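Home Storage Research | Open Articles

4. Shelf Height and Retrieval of Everyday Tableware
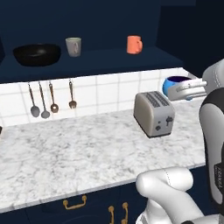

Figure 3. Rendered kitchen with a bowl and two mugs on an open upper shelf above a tiled backsplash.

4.1 Households and procedure

The survey covered 89 households in two towns, Gindby and Carrilho. Each household kept a paper log of every item taken from kitchen storage over 6 days in February. Entries gave the item, the storage level (floor cabinet, counter, or upper shelf), and whether another item had to be moved first. Logs with a full day missing were dropped before analysis. The remaining logs held 506 entries for mugs and bowls, and only these are treated in this section. Plates, glasses, and cookware are covered in Section 5.

Storage levels were coded by the Clesik scheme, in which a shelf counts as "upper" when its surface lies above the elbow of the shortest adult in the home. The scheme takes no account of doors. Open shelves and closed wall cabinets therefore share a code, and a separate field was added to tell them apart. An open upper shelf of the type in Figure 3 is coded U-O, and a closed one U-C.

4.2 Results

Mugs were taken from upper storage more often than bowls in both towns. The difference was larger in Carrilho, where more of the homes had open shelves. Bowls were more often kept in floor cabinets, usually stacked, and a bowl taken from a stack was more likely to require a second movement. Wide bowls were seldom stacked with narrow ones.

Items stored in a single row on a U-O shelf rarely needed another item to be moved. Deeper shelves with two rows did not share this advantage. In 25 homes the household reported changing where mugs were kept during the logging period, and these homes were analyzed separately. Removing them did not change the order of the storage levels.

4.3 Limits of the data

The logs record retrieval only. Items put back in a different place appear as a change of level at the next entry, and the time of the change is unknown. Shelf depth was reported by the households and was not checked. The Gillanach log form used in Gindby also had a smaller comment field, and remarks from that town are shorter.

Print this article | E-mail this article

This site uses cookies to remember your reading settings. Accept | Manage cookies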